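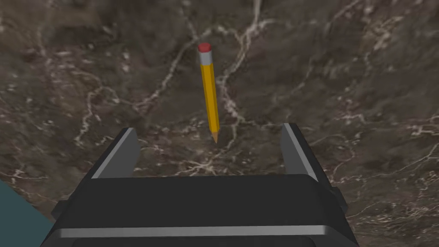

Dark brown marble with white veins (a computer rendering)

Re: [oldhouse-furniture] Sticking drawers, and should I strip it?

Hi Junaid and everybody,

I've been meaning to answer this all weekend and kept getting pulled away (family visiting, a lot of corn on the cob, you know how it goes). I'm quoting your whole message so that people on the digest can follow along.

On Friday, July 5, 2019, Junaid Farooqui wrote:

> Hello all, first post after reading along for a long while.
>
> I bought a washstand at the Khattak estate sale last month for
> way less than I expected. Oak, I think, with a marble top that's
> a bit chipped at the back corner. Three drawers over a cupboard.
> The finish is almost black on the sides and sort of crackled, and
> it feels sticky if you lean on it on a humid day.
>
> The real trouble is the drawers. The top one sticks so badly that
> I pulled the knob off trying to open it. The middle one works
> fine. The bottom one goes in crooked and then jams about
> halfway. I tried some candle wax and it helped for a day.
>
> Also my brother-in-law says to strip the whole thing and start
> over with polyurethane, and he's offered to bring his belt sander.
> Should I let him? And is there any way to get a knob back on
> when the screw hole is all chewed up?
>
> I have nobody to ask locally except the man at Skevero Hardware,
> and he just sells me things.
>
> Junaid

Junaid, first of all, welcome! And second of all, please tell your brother-in-law thank you very much and to leave the belt sander in his garage. I'm not kidding. I let a cousin loose on a dresser of mine with one of those and he put a dip in the top that you could float a duck in. There's a place for power sanders, and I own a small one, but a washstand side panel can be pretty thin, and if any of it is veneer you'll be through it before you've heard the pitch change.

Now the drawers, which would be annoying me the most too.

Wax was a good idea, it's just that wax only helps when the drawer already fits. Before you do anything else, take all three drawers out and set them on a table, and mark them underneath with chalk so you know which goes where. People have been swapping drawers around in these pieces for a hundred years, and I once spent a whole evening planing a drawer that belonged one slot down. So try the top one in the bottom slot and the bottom one in the top, if they're the same size. You may get lucky in five minutes.

If that doesn't do it, look at the bottom edges of the drawer sides. They wear. Usually they wear more toward the back, so the drawer drops as you push it in, and then the front tips up and rubs. Yours that goes in crooked and jams sounds exactly like this to me, with one side worn more than the other. The runners inside the case wear too, and you can feel it with your fingertips, a sort of shallow groove with a ridge next to it. (Do it with a flashlight and watch for nails. Somebody always "fixed" it with a nail.)

What I do is glue a strip of hardwood back onto the worn edge. Plane or sand the worn edge straight first, glue on a strip that's a little too thick, clamp it with masking tape if you don't have enough clamps, leave it overnight, and then take it down bit by bit until the drawer slides level. Go slow on that last part. I'm terrible at going slow, and so I've got at least one drawer at home that rattles like a train.

For a groove in the runner you can do the same with a thin strip laid in, or if you can get the runner out, flip it over and use the clean side. Lots of them are only held with a couple of screws or a dab of old glue. If it's the old brown hide glue, warm water and patience will loosen it. If it's yellow glue, somebody has been in there before you and I'm sorry.

The top drawer that sticks could be a different thing altogether. Is it the one right under the marble? Check that the top rail hasn't bowed down in the middle. Marble is heavy! Lift the slab off (with a second person, and carry it on edge like a window, never flat, it can crack under its own weight) and then try the drawer again. If it slides with the slab off, then it's the frame that needs help and you shouldn't be shaving anything off the drawer. I had a stand where a glue block had let go at the back and the whole top was sagging, and two new blocks cured it.

It could also plain be the weather. July is the worst month to plane a drawer. It swells now, you shave it to fit, and then in December the heat's been on for weeks and you've got a gap you could mail a letter through. If it's only a little tight, pull the drawer out, let it sit somewhere dry for a week, and see what you've got.

The finish next. Black, crackled and sticky sounds like old shellac or varnish with a whole lot of polish and hand grease on top of it. Before you strip anything, clean it. I use mineral spirits on a rag, with the windows open, and then another rag, and then another, and you will not believe what comes off. Lay the used rags out flat outside until they're good and dry, please don't ball them up in a bucket. Let the wood dry a day and look at it again.

After that, do the alcohol test in some spot that doesn't show. Dab a little denatured alcohol on with a cotton swab and wait. If the finish goes soft and smears, it's shellac, and then you're in luck, you can re-melt it right where it is. You brush on thin alcohol, or alcohol with a bit of fresh shellac in it, and the crackle flows back together. It isn't perfect and it takes a little nerve (I was sure I'd ruined my first one, it looked like spilled molasses for a good minute), but it keeps the color, and the color is the part you can't buy. If the alcohol does nothing at all, write back and tell us, there are people here who know varnish a lot better than me.

When it's clean and hard I put on a coat of paste wax and call it done. I've been using Lerel, the dark one, for almost 12 years, mostly out of habit. A tin lasts me forever. Thin coats, and buff it sooner than you think you should, or you'll be out there with sore arms trying to rub off something like candle drippings.

And the knob! This is the easy one. Pack the hole with toothpicks dipped in wood glue, as many as you can stuff in there, let it dry overnight, snip them flush, and drill a small new pilot hole in the middle. If it's a wooden knob with a wooden shank, a wrap of thin linen or even a coffee filter soaked in glue will tighten it back up. Save the old knob no matter what it looks like. Matching old ones is a pain, I dug through a bin of 266 loose knobs at the salvage yard on Imine Street one time (the bin had the number on a tag, I guess somebody there was bored) and came home with none that matched and a very dirty shirt.

About that chipped marble corner, I'd leave it be if it's at the back against the wall. If it has sharp edges, a bit of wet sandpaper will take the bite out. Skip vinegar or any bathroom cleaner on it, acid eats marble and leaves dull spots, and I have a ring on mine from half a lemon to prove it. A little mild dish soap and water, wipe, dry, that's all mine ever gets.

Oh, and be nice to the man at Skevero. I know the type, but if you ask him for thin hardwood strips by name instead of asking him what to do, you'll probably get out of there for under 5 dollars.

Could you send the list a photo of the back of one drawer, where the side meets the rear board? If it's dovetailed by hand the cuts will be a little uneven, and that would help us guess how old it is. The underside of the drawer bottom would be good too, whichever one is dirtiest.

One more thing while I've got everybody's ear: I'm still looking for a single brass escutcheon, the plain oval kind, two pin holes, keyhole in the middle, a bit over an inch tall. I've asked before and I'll ask again. Will trade shellac flakes or tomatoes.

Good luck with it, and do the drawer swap first!

Peg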